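How to Record Suturing Examples for a Learning System

Print this page | E-mail this | 14 Shares | 3 Comments

Suturing is a wonderful skill to teach a robot! Before you collect anything, set up the recorder so every view and the arm positions share one clock.
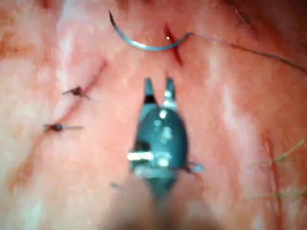 Start each recording a little before the grab. In our Hetov set we keep the approach, because a policy needs to learn how to reach a needle as well as how to hold one. Open, empty jaws with the curved needle still lying on the tissue make a great early moment to keep.

Next, label the phases: reach, drive, pull, tie. We did 27 recordings this way, then went on to 275.

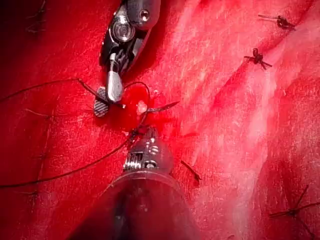

Save the clumsy tries too, and tag them. Fumbles and second grabs teach recovery, and I love watching a model pick that up.

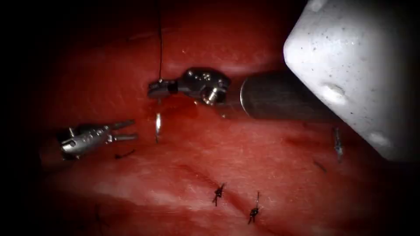
Check that the clocks still match at the end of each session, then back up the raw files before trimming.

E-mail | Print | Comments (3)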